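Vurora – Zwischenbericht an die Husadon-Förderung
Berichtszeitraum bis Ende April
Gemeinschaftswerkstatt Tennant, vorgelegt von Heather Buchanan

Lieber Herr Paterson,

Sie hatten im letzten Gespräch gesagt, wir dürften ruhig so schreiben, wie wir reden, und ich fürchte, das werden Sie jetzt bereuen, denn bei uns wird viel geredet. Trotzdem versuche ich, der Gliederung aus Ihrem Merkblatt halbwegs zu folgen.

Stand der Mechanik
Beide Arme sind montiert und laufen. Der linke war schon beim letzten Bericht so weit, der rechte hat uns länger aufgehalten, weil das Lager am Handgelenk Spiel hatte und Callum es zweimal wieder ausgebaut hat (das zweite Mal an einem Freitag kurz vor Mitternacht, ich hatte schon die Jacke an). Inzwischen sitzt es fest. Die beiden Zweifingergreifer sind baugleich, was uns bei den Ersatzteilen sehr hilft. Beverley Bramwell hat außerdem die Kabel im Unterarm neu verlegt, und seither ist der Wackelkontakt weg, über den ich Ihnen im Winter so ausführlich geklagt habe.

Stand der Software
Bei den Büchern geht es langsamer voran, als ich im Antrag geschrieben hatte, das will ich gar nicht schönreden. Ein festes, gebundenes Buch nimmt Vurora inzwischen recht zuverlässig auf. Taschenbücher sind eine andere Geschichte! Sie biegen sich durch, sobald man sie nur an einer Ecke fasst, und dann stimmt der Winkel nicht mehr, mit dem der Arm ans Regal heranfährt. Wir haben deshalb damit angefangen, den zweiten Greifer von der anderen Seite dazukommen zu lassen, und Callum schreibt gerade die Abstimmung der beiden Arme um. In der letzten Versuchsreihe haben wir 40 Durchgänge gemacht, und bei 5 davon ist das Buch heruntergefallen. Die übrigen waren nicht alle schön, aber das Buch kam an.

Versuche in der Wohnung
Agnes Baxter lässt uns weiterhin bei sich zu Hause proben, wofür wir ihr gar nicht genug danken können. In der Werkstatt haben wir ja nur das Metallregal mit den geraden Böden, und daran lernt man erstaunlich wenig. In einer richtigen Wohnung stehen Pflanzen, die Blätter ragen dahin, wo der Arm hinmöchte, und das Licht vom Fenster ändert sich alle paar Minuten. Die Bilderkennung hat im Gegenlicht anfangs ganze Bücher übersehen. Beverley hat die Belichtung der Kamera neu eingestellt, und nachmittags klappt es jetzt ordentlich, vormittags noch nicht.

Geld
Vom zweiten Abruf ist der größere Teil ausgegeben, vor allem für die Motoren von Killetov und für das neue Netzteil. Die Belege liegen als Anlage bei. Beim Posten Werkzeug sind wir unter dem Ansatz geblieben und würden den Rest gern für weichere Fingerauflagen verwenden, wenn Sie damit einverstanden sind. Eine kurze Mail von Ihnen würde uns genügen.

Nächste Schritte
In den kommenden 3 Wochen wollen wir das Taschenbuch mit beiden Armen sicher halten und danach das Abstellen üben. Schwierig ist dabei das Loslassen: Öffnen sich die Finger zu früh, rutscht das Buch von der Leiste, öffnen sie sich zu spät, zieht der Arm es beim Zurückfahren wieder mit. Callum möchte das über den Motorstrom lösen, Beverley über die Kamera, und ich habe vorgeschlagen, beides zu probieren. 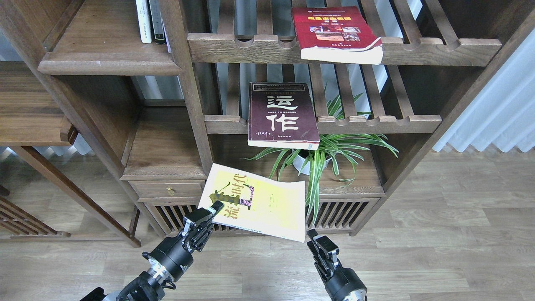 Für beide Varianten haben wir je zwei Abende eingeplant, danach entscheiden wir uns. Falls Sie in der Zeit einmal vorbeikommen möchten, sagen Sie bitte kurz Bescheid, dann sorgt Agnes für Kuchen, und ich verspreche, mich beim Erzählen etwas kürzer zu fassen als hier.

Mit herzlichen Grüßen, auch von Callum und Beverley
Heather Buchanan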